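Episode Count

Lungile Mtshali started the shift with the log from the night before, which stopped at episode 14.

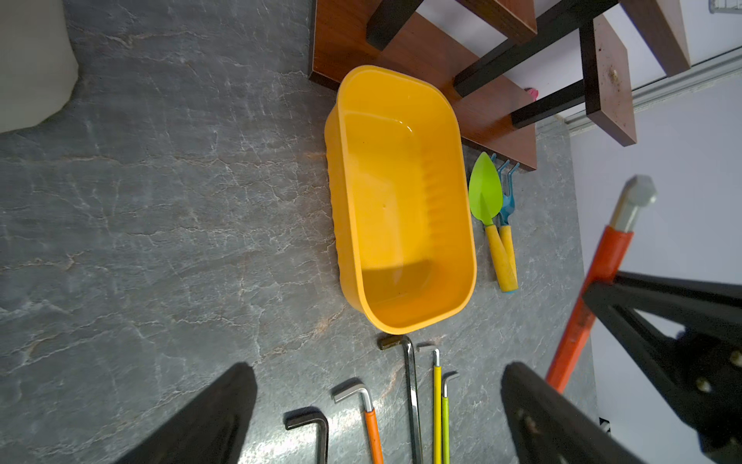

The target for the task was 510 episodes. Skedora had set the number in June and had not revised it. The instruction string attached to every episode was the same: put the garden tools in the yellow tub. Each episode had an operator, a start time, an end time and a result field that took one of three values: success, failure or discard.

She homed the arm, checked the wrist camera for focus and opened the notes for episode 14. Fatima Visser had run it. The result was marked failure and the note said: trowel in, fork in, hex key in.

Lungile replayed it at half speed. The gripper closed on the trowel by the handle, lifted it over the rim and let it go. It did the same with the cultivator. Then it moved back toward the row of hex keys, stopped for a little over a second, took the one with the orange grip and put that in the tub as well. There was no slip and no collision. It was a clean grasp.

She called Fatima, who was at the Fallham site and had not gone to bed.

"Episode 14," Lungile said.

"Yes."

"You picked up a hex key on purpose."

"I did. I marked it as a failure."

"The failure field is for failed attempts. This is a successful attempt at something else."

"So discard it."

"I would like to know why you did it first."

There was some noise at the other end, a chair or a door. Fatima said she had been on the controls for three hours by then and the trowel and the fork had gone in as they always did. She had thought about the policy they had trained on the Guthrie set, the one that cleared the bench and kept going. It had been told to put away the cups. It had put away the cups, and after that it had put away a sponge and a roll of tape, and then it had tried for the edge of the bench itself. All the examples it had seen ended with the bench empty. No operator had ever shown it where to stop.

"I wanted one where it went wrong at the right point," Fatima said. "So there was something on file to compare with."

"One episode won't do anything."

"No."

"And the labels don't carry it. The field says failure. It doesn't say which second."

"I put it in the note."

"The trainer doesn't read the note."

"I know the trainer doesn't read the note, Lungile."

Lungile let the replay run to the end. After the hex key went in, the arm rose to the home position and stayed there with the fingers open. The end time was logged 20 seconds later. Normal practice was to close the episode within two.

"What were you doing at the end?" she asked.

"Watching it."

"It was stationary."

"Yes. I wanted to see if I would put the key back. I had the controls in my hands and I could have done it. Then it would have been a correction and you would have had a different episode." She paused. "I left it there and closed the log."

Lungile wrote the word correction on the pad beside the keyboard. The protocol had no entry for it. An operator who made an error was meant to stop, discard, reset the objects by hand and begin again. The reset was done off the record. The set would therefore contain a large number of tidy runs and no run in which anything was put right, and the policy that came out of it would not know that a thing could be taken out of a tub.

She said this to Fatima in fewer words.

"Wistach won't pay for it," Fatima said. "The contract says clean demonstrations."

"The contract says successful demonstrations. It doesn't define the path."

"You're going to read the contract to them?"

"I'm going to run one and see how long it takes."

She ended the call and began episode 15. The controller was stiff in the left trigger and she allowed for it. She brought the gripper down over the trowel, closed, lifted, crossed the rim and released. She went back for the fork and did the same. Then she moved to the row of hex keys, chose the orange grip, closed on it and carried it across. It dropped between the other two with the short arm pointing up, which was convenient.

She waited until the arm had stopped moving. Then she lowered it into the tub again. The first grasp took the fork as well and she opened the fingers and let both fall. The second grasp missed. On the third the key came up alone, held at an angle. She cleared the rim with a small margin and laid it down next to the others, turned a few degrees out of line with them. She considered straightening it and decided it was outside the instruction.

The run took nearly four times as long as a normal episode. She set the result to success.

In the note she wrote: wrong object placed, recognised, removed. The trainer would not read this either. She added it anyway and copied the wording to Fatima, with the start and end times of the removal, in case a field was ever made for them.

The reply came while she was resetting the tools. It said: that third grasp was awful - keep it.

Lungile put the trowel and the fork back on their marks, parallel, handles toward the arm. She looked at the hex key and left it where the gripper had set it down. The start position would be slightly different now from the one in the first 14 episodes, and that was permitted. Variation in object placement was encouraged on page two.

She checked the focus again and opened episode 16.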